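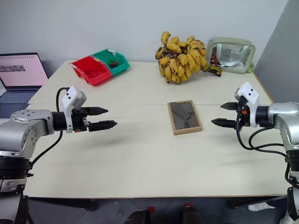

Frequently Asked Questions: Borrowing from the Fletitville Tool and Equipment Library
Oct 3, 2025
By the Fletitville Library Services Office

Who may borrow equipment?
Any resident of Fletitville or Clunska who is 18 or older and holds a current library card may borrow from the collection. Residents of Pesano may borrow under the shared services agreement, but must first register in person at the Coelho Street branch. Business accounts are not accepted.

What does the collection include?
The collection holds 1,040 items, including hand tools, garden equipment, ladders, sewing machines, canning supplies and folding tables. The full list can be searched in the online catalog under "Equipment." Chain saws, nail guns and gas-powered tillers are not lent.

How many items may I have at one time?
Each cardholder may have 2 items checked out at once. A set that is cataloged under a single number, such as a socket set or a tile-cutting kit, counts as one item.

How long is the loan period?
Items are lent for 7 days. One renewal is allowed if no other borrower has placed a hold. Renewals may be made online or by telephone until closing time on the due date. Pressure washers and carpet cleaners may not be renewed between the first of May and Labor Day.

Where do I pick up and return equipment?
All equipment is picked up and returned at the Coelho Street branch, at the side entrance. Please do not place equipment in the book drop or leave it outside the door after hours. Borrowers remain responsible for an item until staff have checked it in.

What are the late fees?
The fee is $2 per day for each item. When unpaid fees on an account reach $51, borrowing is suspended for both books and equipment until the balance is paid in full.

What if an item breaks while I am using it?
Stop using the item and return it with all of its parts. Please do not attempt a repair. There is no charge for ordinary wear, including dull blades and worn sanding pads. Borrowers are charged for loss, for missing parts and for damage caused by misuse - the amount is set by the replacement cost shown in the catalog record.

Do I need to clean items before returning them?
Yes. Soil, paint and grass should be removed, and fuel or water tanks should be emptied. A cleaning fee may be added to the account if staff must do this work.

Does the library give instruction in the use of tools?
Staff can provide the printed manual for most items but cannot advise on particular projects. Borrowers must sign a liability waiver, which is renewed each January.

May I donate a tool?
Donations of hand tools in working order are accepted during regular hours. Electric tools are accepted only with the original cord or charger. The library may decline any item, and donated items cannot be returned to the donor.

Related pages
Apply for a Library Card
Equipment Liability Waiver
Meeting Room Reservations
Shared Services with Pesano
Winter Hours at the Coelho Street Branch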